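Student Work > Engineering Technology > Cell Upkeep Reports

Keeping the Lornness Cell Honest: Our Semester With One Small Arm
By Faustine Langlois and Kha Vũ

When we signed up for the upkeep project we both pictured a lot of wrenches, and what we got was mostly a lot of wiping, measuring and writing things down (we came to like it, we should say!). The cell is a single Lornness tabletop arm that moves play food between containers, and our job was to set it up after the summer, look after it until the break, and leave notes good enough for the next pair.

We began with the power supply, a Cosel unit in the cabinet under the bench. One terminal screw had worked itself a little loose, and Hussam Yammine, who supervises the lab, had us switch off, lock out and check every terminal in the row before we tightened anything. It took most of a Saturday, and we learned a good deal about patience.

After that came the table layout. The arm goes to taught positions, so a dish set down a thumb's width from where it belongs will give you a missed place and a long afternoon. We decided on the wicker basket at the left, the black tray back near the wall and the round dish out in front, with the right side of the table kept clear.
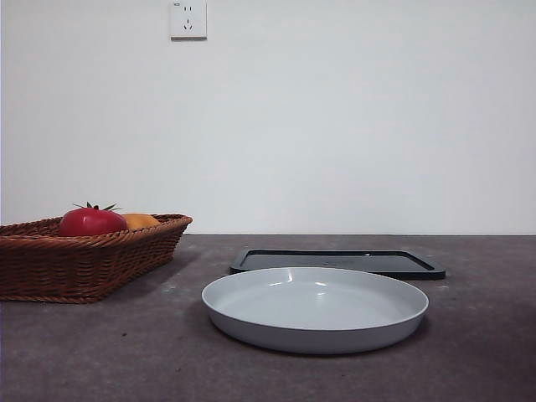 Page last changed: October, 4:40 p.m.

With the layout settled we re-taught the pick points over the basket and both place points. The tomato was easy. Its yellow-orange neighbor gave us more trouble, and we ended up with 7 versions of the approach before we found one that came down without brushing the rim.

The controller logged 2,291 cycles while the cell was in our care, and 1,419 of those came after we replaced the wrist cable. The old cable had a stiff spot near the clamp, and the arm would stop with a joint fault whenever it reached far left. We routed the new one with a wider loop, and the fault has not come back in our logs, though we would still like the next pair to look at the clamp every week.

Our thanks to Ifeoma Edet for reading the draft twice, and kindly both times.

Recent reports
Greasing Schedule for the Cocco Conveyor
Aldo Grasso: Rewiring a Door Interlock
Graltbridge Gantry, Part 2

Contact the lab office | Copyright Student Work Pages | Back to top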